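# 社团课该不该只练一个任务

我在学校带机器人社团,这学期有过一次争论。学生Ostap Kostiuk提出,整个学期只做插花,别的都不碰。另一位指导老师Eilif Söderlund反对,他认为学生应该每两周换一个题目,搬方块、叠毛巾、拧瓶盖,多见一些东西。我起初站在Eilif一边,现在改了主意。

先说换题目的问题。去年我们就是这么做的,项目叫Preseo。每个题目录几十条演示,训练一次,能动就拍段视频,然后换下一个。期末展示很热闹,家长也满意。可是我问学生,为什么叠毛巾时右臂总慢半拍,没有一个人答得上来。数据没有人回头看过,失败的录像也删掉了。

只练一个任务就躲不开这些问题。插花听上去轻松,做起来很烦。花茎细,夹爪容易夹偏;花头重的那几枝,从茎的中段拿起来会转;两条手臂都要伸到花筒附近,谁先进、谁先退,必须事先说好。学生为了先后顺序写了三页规则,后来又划掉一半。

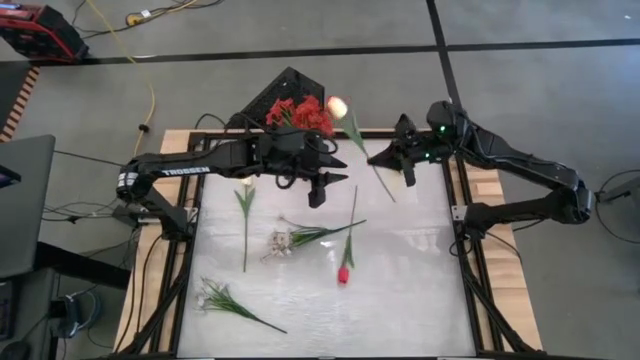
*插花任务的工作台,双臂在黑色三角形网状花架前,台面上还放着几枝仿真花。*

这学期我们定的目标是500条演示。到2月结束时录了431条,其中能用的只有200条。Eilif拿这个比例来说服我,说效率太低。我的看法相反。那些不能用的演示,学生一条一条看过,写了原因:有的是操作的人手抖,有的是花放得离台边太近,有的是两个人对“插好了”的理解不一样。最后一种最多,也最值得讨论。标准不统一,录得再多也没用,这个道理我在课上讲过很多遍,他们自己看完录像才当回事。

当然,反对的理由我也承认。第一,有学生会腻。到第六周,有两个学生转去了编程组,我没有拦。第二,比赛不一定考插花。今年Skekport杯的题目要到赛前才公布,练得窄的队伍可能吃亏。第三,仿真花毕竟是仿真花,换成鲜花,茎的软硬、水的重量都不同,现在的经验能带过去多少,我不知道。

即便这样,我还是建议下学期照旧。社团一周只有一次活动,每次两小时,架好设备、做完标定,剩下的时间本来就不多。把它分给五六个题目,每个题目都只够学会按按钮。学校批给我们的3000元耗材费,也更适合集中使用。

至于比赛,我和Ostap商量过,赛前留三周做别的题目,用同一套记录办法:先写清楚怎样算完成,再录,录完当天就看。Eilif仍然不同意,他打算下学期另开一个小组,按他的方式来。我觉得可以,台子轮流用,记录表用同一份,期末把两组的表放在一起看。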